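Refillable pod tank: burnt taste after a few fills, coil or wicking?

kestrel_ohm
Posted Saturday, October 4, 2025

Looking for input on a Soltetti pod kit. I bought it in August with a five-pack of replacement coils. First coil lasted almost three weeks. The second went burnt after four fills and the third after two. Same bottle of liquid throughout (70 VG / 30 PG, sweetened, 3 mg). Wattage set to 23, and the coil is marked 18 to 25. I prime each one and let it sit ten minutes before firing.

Is this a bad batch or am I doing something wrong? I'd like to sort it out before opening the last two.

drayton77
70 VG is on the thick side for a small pod coil. The wicking ports on those are narrow. Drop to 50/50 and the problem will probably go away.

kestrel_ohm
The first coil handled the same liquid with no trouble. That's the part I can't square.

Mod_Hurport
Moved from General to Coils and Wicking. Please put the coil resistance in the first post if you have it. The device reads it on the second menu page.

kestrel_ohm
0.6 ohm printed. The device reads 0.61 on the current one, 0.60 on the one I threw out last night.

Wellington Bastos
Resistance is fine, so the wire isn't the issue. Two things to check.

First, the sweetener. Sucralose doesn't vaporize cleanly. It leaves a dark crust on the wire, and the crust tastes scorched even when the cotton is saturated. Pull the dead coil and look down the center. If the wire is black and the cotton is tan, you have residue. If the cotton itself is brown next to the wire, it ran dry.

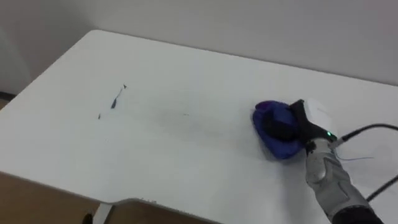
Second, the temperature where you use it. You got three weeks out of a coil in August and a few days out of one now. Thick liquid moves slower when it's cool. If you vape outdoors in the morning, the wick may not refill between puffs at 23 watts. Drop to 19 or 20 and leave half a minute between draws. If that fixes it, the coils were never bad.

drayton77
Or use thinner liquid, as I said. Lowering the wattage treats the symptom.

Wellington Bastos
Thinner liquid in that pod leaks through the airflow on a lot of units. He would be trading one problem for another. Wattage costs nothing to test.

drayton77
Mine has never leaked on 50/50. I've been through two bottles of Zisthorpe in the same pod. Leaks on these come from a coil that isn't pushed all the way in, or a worn O-ring.

pilar_v
Mine leaks on 50/50 and doesn't on 60/40. O-rings are new. I think the tolerance varies from pod to pod and you're both right about your own.

kestrel_ohm
Cut both dead coils open. Number two: wire is black and flaky, cotton light tan. Number three: cotton is brown on one side only, wire fairly clean.

Wellington Bastos
So two different failures. Number two is sweetener. Number three ran dry on one side, which points to a blocked or badly packed port. Were you keeping the pod lying flat?

kestrel_ohm
In the car it lies on its side in the door pocket, yes. Usually less than half full by the afternoon.

Wellington Bastos
One port was out of the liquid, then. Keep it upright or keep it above half.

tallowgate
Late batches of these coils have also been inconsistent. I logged mine: 690 puffs on the best coil, 139 on the worst, same liquid, same wattage, always upright. The puff counter is in the menu if you want to compare. I switched to the Núñez coils that fit the same pod and the spread is a lot smaller. They cost more.

drayton77
One best and one worst coil isn't much of a sample.

tallowgate
It's the best and worst of eleven. I can post the whole list tonight.

pilar_v
Please do. Include the lot codes from the blister if you still have them.

kestrel_ohm
Put number four in an hour ago. Set to 20 watts, unsweetened 60/40, pod upright on the desk, counter reset to zero. No burnt taste so far but it's only on the first fill. I'll report back with the puff count when it goes.

drayton77
You changed four things at once, so you won't know which one did it.

kestrel_ohm
I have one more coil. I'll put the old liquid in that one and leave the rest the same.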